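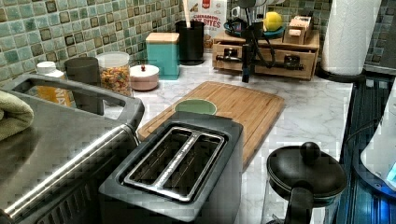

Notebook 17, p. 377

2024-02-07

Up before six. Toast standing up at the counter, then the early bus to Mellton with my coat half buttoned. Sleet the whole way. Driver missed the Poltach stop and had to back up for a man with a cello.

Archive room freezing again. Got through the rest of the ferry ledgers – 842 entries for the one winter, mostly hay, coal, somebody's piano. The handwriting changes in the middle of a page and I keep wondering who took over. Etenesh Abera thinks it was the ferryman's daughter. She found a letter from Marar with the same loopy g's, wants me to look at it propperly on Friday.

Money: Vundmont say they can put in 3,000 towards the printing if the text is done by May. Is it going to be done by May. Chapter four is still just a pile of notes and a map I drew wrong.

Home late. Phoned Mum, her knee is better, she's mad at the dentist. Forgot to buy stamps. Forgot to answer the landlord too – do it tomorow first thing, before the bus.

Read two pages in bed and can't remember either. Window rattling. Must fold some paper into it.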